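**Grey woven sofa fabric: cleaning it, living with it, and does everything have to be folded on it?**

**covarcottage** wrote: 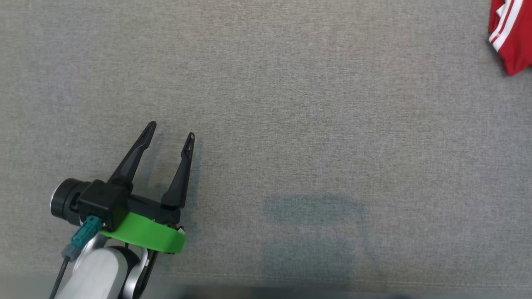 *The grey weave, with the red and white stripes up in the corner waiting their turn.*

Hello all, long-time reader and very occasional poster. We've had our grey sofa for 7 years now and I am still terribly fond of it, but it has become the place where every bit of washing in the house goes to be folded, and I'm beginning to wonder if that's doing the fabric any favours. It's one of those flecky weaves with lighter and darker threads all through it, so it hides a great deal (bless it), and that makes it very hard to tell whether it's dirty or just being itself.

Two questions, then. How do you clean a weave like this without ending up with a tide mark? And does folding on it day in and day out wear it down? My brother-in-law Gilmar Coutinho is convinced I'm rubbing the life out of it with tea towels and T-shirts, and he's been saying so since we moved to the Kang Street place, so you can imagine how many dinners that has livened up.

---

**Fodel_and_sons** wrote:

Oh, I do love a flecked grey! We had one in the old house and I'd have it back tomorrow if it would fit up these stairs.

For cleaning, vacuum first with the soft brush, and go along the seams slowly, both directions, as that's where all the crumbs and grit settle. Then a barely damp white cloth with a tiny drop of dish soap, and do the whole cushion from seam to seam. If you only dab at the one spot, you'll get your tide mark every time, and then you'll be chasing it round the cushion until teatime like I was. Let it dry with the window open and don't sit on it, however tempting.

As for the folding, fold away, I say. A sofa is a big soft table at exactly the wrong height, and we all use it.

---

**ganisex77** wrote:

I'm going to disagree a little, with affection. I did curtains and loose covers for a living until my hands got too sore for it, and fabric does pill from rubbing. It won't be your T-shirts that do it, mind, it's zips and jeans studs and those scratchy hook-and-loop tabs on the kids' jackets. One of those dragged over a weave can pull a thread in a second, and you'll be looking at that loop for the rest of the sofa's days.

My other worry would be colour. Anything red that's still a bit damp stays off my grey cushions, full stop. Perhaps I'm a fusspot, but I had a pink patch on a cream armchair once and I've never got over it.

---

**Fodel_and_sons** wrote:

I'll give you the zips, but surely red things only run the first wash or two? I've had red stripes in this house for donkey's years and never a mark on anything. If it's properly dry I can't see the harm in it.

---

**ganisex77** wrote:

Properly dry, yes, I'd agree with you there. It's the "nearly dry, it'll be right" pile I don't trust, and I've met a lot of those piles.

---

**adalberto_t** wrote:

Adalberto Teixeira here, I answer a lot of the upholstery questions in the other section, so hello from next door. Have a look under the cushion for the cleaning code before any water goes near it. W means water-based cleaners are fine, S means solvent only, WS is either, and X is vacuum only. Please test on the back first, even with a W.

If there's a rub count in the paperwork, that will tell you something about wear too, though I'd worry far more about whichever cushion gets sat on every night. Swap the cushions about if yours come off, and flip them if they're the same both sides.

---

**covarcottage** wrote:

You are all so kind, thank you! I went and had a look and the tag says W, so I'll try the seam to seam method when there's a dry day and a bit of breeze. I've also put an old cotton sheet in the basket to throw over the seat before I start folding, which ought to keep ganisex77 and Gilmar happy at the same time. The jeans are going to be folded on the bed from now on.

Does anyone have a favourite brush for pet hair on this sort of weave? The rubber one I've got just seems to move it along to the next cushion.

---

**Fodel_and_sons** wrote:

Damp rubber glove, short strokes, all in the one direction. I gave up on brushes ages ago.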